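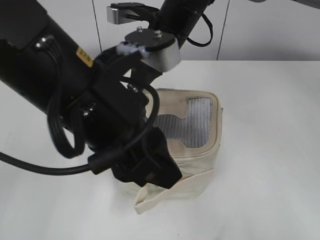

Serkora – Questions fréquentes
Lecture : 2 min

Comment reconnaître un faux SMS de livraison ?
Il réclame de petits frais et renvoie vers un site inconnu. Ne cliquez pas.
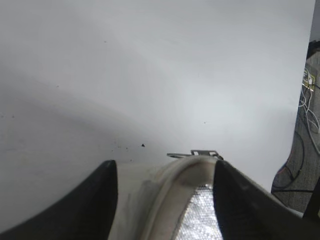 Supprimez-le ensuite, après l'avoir transféré au support.

J'ai donné mon mot de passe. Que faire ?
Changez-le tout de suite – sur tous les comptes où il sert.
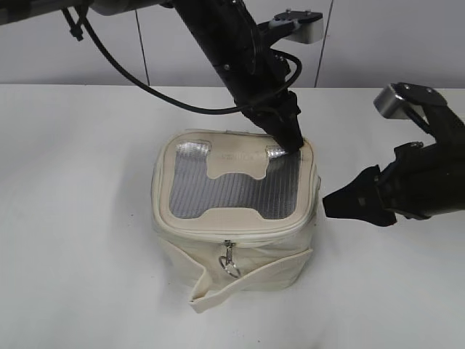
Sac repas isotherme sur une table blanche

Prosico est-il compris ?
Oui, pour 8 appareils.

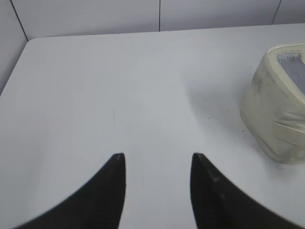
Plan de travail blanc

Contact : support Serkora – © Khaemba
29 partages
Haut de page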